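Clundness workshop, build log, hand grippers
August

Carrying on from the last entry. State at the start of the session: left gripper complete, right gripper complete apart from strain relief, both on the bench supply, logger running on the old laptop. Firmware is the same build on both sides. Nothing changed on the jaws.

Strap tension first. The webbing from Halteck is stiffer than the stuff we used on the prototype and it creeps through the buckle when the wrist is bent back. Doubled the tail through the buckle and stitched it. Creep is now small enough to ignore over a ten-minute run. The stitched version cannot be adjusted for a different hand, so anyone with smaller hands will need the spare set. Spare set is in the blue crate with the Brollis servos.

Encoder on the left jaw was reading a step at about half travel. Took the cover off, found the magnet sitting low in its pocket. Shimmed with one layer of Kapton, refitted, swept the jaw by hand ten times. Step gone. The right one never showed it, so left alone. If it comes back, the pocket wants reprinting 0.2 mm shallower, and the drawing should be changed in any case.

Marker cubes. Reprinted both in white and stuck new faces on. The old faces were inkjet and had gone brown at the corners, and detection was dropping out under the ceiling lights. New ones are laser on matt label stock. Checked each face ID against the table in the config before fitting. Two faces were swapped in the table, not on the cube. Corrected the table. Any recording made with the old table has the left wrist pose turned through 90 degrees whenever one of those two faces is the best view — do not use those for anything that needs orientation.

Cable routing: tried everything up the sleeve and over the shoulder. It pulls on the connector every time the arm goes forward. Went back to letting the leads hang and run along the floor, with enough slack to reach the far side of the work area. Untidy, but the connector sees no load. Longer term it wants a belt pack.

Fit and reach check before the pick runs, arms forward at seat height:

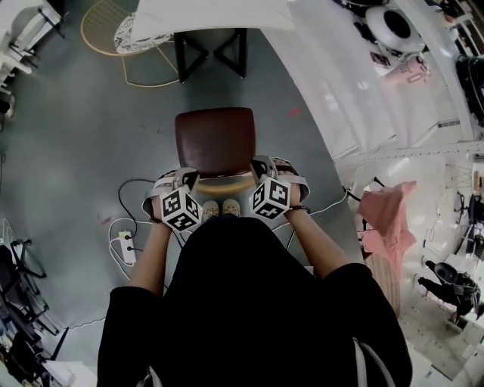 Both grippers strapped on, cubes on the inner sides of the wrists, brown seat as target.

Purpose of the check was cube visibility at low reach. Previous position, on the outside of the wrist, lost the cubes whenever the hands turned palm down. Inner side is better for anything in front of the body. It has its own fault: with the hands brought close together the cubes come near to touching, and one can hide the other. Minimum usable gap between them is 4 cm by ruler. Below that the tracker picks one and guesses the other, and the guess is poor.

Logger results, low reach, seated target:

Frames captured: 2,000
Frames with one cube or neither: 700
Dropped packets: none

So just over a third of the frames are short of a cube. Too many. Went through the short ones by eye in batches and almost all fall in the stretch where the hands were squeezed together on purpose to find the limit. Ought to have logged that separately. Repeat with the squeeze as its own file before drawing anything from the ratio.

Jaw response is fine. Lag between trigger and jaw is not noticeable in use and the trace agrees. The return spring on the right is weaker than the left by feel. Not measured. Byun do the same spring in a heavier wire and the pack is cheap, so a pack is on the order list.

Fatigue: the weight sits too far forward. After a quarter of an hour with the arms out, the forearms know about it. Moving the cube back along the body would help the balance slightly, at the cost of more sleeve getting in the way. Try with sleeves taped first.

To do:
Rerun low reach, squeeze logged on its own.
Strain relief on the right connector, same clamp as the left.
Change the magnet pocket in the drawing.
Mark old recordings with the face table fault.
Weigh both grippers with straps on. Kitchen scale will do.
Fit Byun spring when it arrives, right side only, then compare.

Stopped at 21:40. Supply off, laptop left charging, recordings copied to the shared drive under lowreach_02.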